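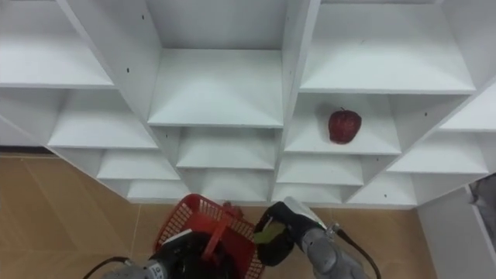
Wer räumt bei uns eigentlich noch die Fächer aus, wenn der Roboter da ist? Weiterhin wir, nur weniger oft und zu anderen Zeiten.

April
Von der Schichtleitung Kommissionierung, Skumineck

Kurz warten, bis alle sitzen. Dann gleich rein, ohne Firmenvorstellung, die steht im Programmheft.

Also, die Frage von eben bekomme ich ständig gestellt, meistens in der Raucherecke und meistens von Leuten, die sie gar nicht als Frage meinen. Ich mache den Job seit elf Jahren, die letzten vier als Schichtleitung. Ich erzähle euch heute, was sich bei uns im Kleinteilelager geändert hat, und zwar von der Seite derer, die da morgens um sechs stehen. Wer Technik hören will: Die Kollegen von Nustetti sind nach der Pause dran, die können das viel besser.

Zum Bild: rotes Körbchen im linken Greifer, weißes Regal mit offenen Fächern, ein roter Apfel in einem davon. Für uns ist das ein Pick. Ein Teil, ein Fach, ein Korb. Bei uns im Lager sind es 4000 Picks an einem normalen Tag, und früher haben wir die alle zu Fuß gemacht. (Hier ruhig eine Pause lassen, manche rechnen mit.)

Die Arbeit selbst ist nicht schwer, das sage ich immer dazu. Schwer sind die unteren Reihen. Bücken, greifen, hoch, weiter, wieder bücken. Nach einer Frühschicht wusste ich genau, welche Artikel unten liegen, das hat mir der Rücken erzählt! Als es hieß, es kommt ein Zweiarmiger, war meine erste Frage deshalb: Kann der unten? Die zweite war, ob ich dann noch gebraucht werde. Ich habe sie in der Reihenfolge gestellt, obwohl ich sie andersrum gedacht habe.

Er kann unten. Langsam, aber er kann.

Jetzt zum Ablauf. Vor der Umstellung hatten wir die Artikel nach Umsatz einsortiert, Schnelldreher auf Brusthöhe. Das war für Menschen gedacht und auch richtig so. Mit der Software von Çetinkaya wurden 700 Fächer neu belegt, und da gab es richtig Ärger. Wir haben zwei Wochen lang gesucht wie die Anfänger. Leute, die seit Jahren blind ins Regal greifen, standen mit dem Zettel davor. Das hätte ich gern vorher gewusst, und falls hier jemand eine Einführung plant: Fragt die Frühschicht, bevor ihr umräumt. Wir haben uns später 200 Fächer zurückgeholt, die sind heute wieder nach unserer alten Ordnung belegt und der Roboter lässt die Finger davon — also die Greifer.

(Falls gelacht wird, gut. Falls nicht, weiter.)

Was mich am meisten beschäftigt hat, war das Tempo. Ich dachte, die Maschine hetzt uns. Bei uns war das Problem am Anfang umgekehrt, wir mussten auf sie warten. Man steht am Übergabetisch, der Korb kommt nicht, und man fühlt sich faul. Das klingt nach Luxus, aber probiert das mal eine Schicht lang. Inzwischen arbeiten wir in getrennten Gängen, und die Körbe werden gesammelt übergeben. Seitdem ist Ruhe.

Dann das Thema Einarbeitung. Jeder von uns hat 30 Stunden bekommen, auf die Arbeitszeit, darauf haben wir bestanden. Wir haben gelernt, wie man anhält, wie man ein Fach sperrt, wie man einen verklemmten Korb freibekommt. Dafür gab es auch eine höhere Eingruppierung, aber erst nach einem ziemlich zähen Sommer mit der Geschäftsführung. Details dazu gern am Kaffeetisch, nicht auf der Bühne.

Und was verloren geht, will ich auch sagen. Wir reden weniger. Früher ist man sich zwischen den Regalen begegnet und hat kurz geschwatzt, heute hat jeder seinen Gang. Wir haben jetzt um halb zehn eine gemeinsame Pause, fest im Plan, alle zusammen. Das hilft ein bisschen.

Der Standort Skumwood zieht im Herbst nach, und ich fahre vorher rüber und laufe mit denen durch die Gänge. Mein Wunsch an die Planer dort: zuerst die unteren Reihen automatisieren, den Rest später besprechen.

Fragen. Wenn keine kommt, selber anfangen mit der Nachtschicht — die läuft bei uns nämlich weiterhin mit Menschen, und darüber diskutieren wir noch.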